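February 3, 2022

Back on the Cerach air compressor today, the one that's been tripping its cut-out all week. Drained the tank first (a good mugful of brown water, lovely), isolated it at the wall and got the belt guard off. Belt was slack enough to twist right over with two fingers! Swapped it for the Girnetti one we've had on the shelf since November, moved the motor back 5 mm on its slots and nipped everything up.

Hour meter says 2,040, so the oil was due anyway. Put in nearly a litre of the usual. Intake filter was grey felt, basically, so that's gone in the bin too.

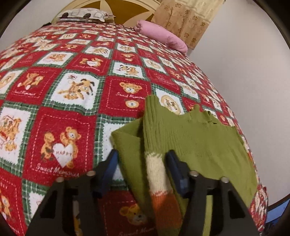 Thoa Dương reckons the belt was only half of it and the check valve is letting tank pressure back to the head, so the motor is trying to start under load every time. Could well be. I did hear a hiss at the unloader that went on far too long.

Valve is a Rozīte 401, and Vestatwood have them if I ring before noon. Left it off with the tank empty and a tag on the switch. Please don't run it, even for a quick blow-down of the bench!

Still to do: valve, new olive on the unloader pipe, retorque head bolts after 50 hours.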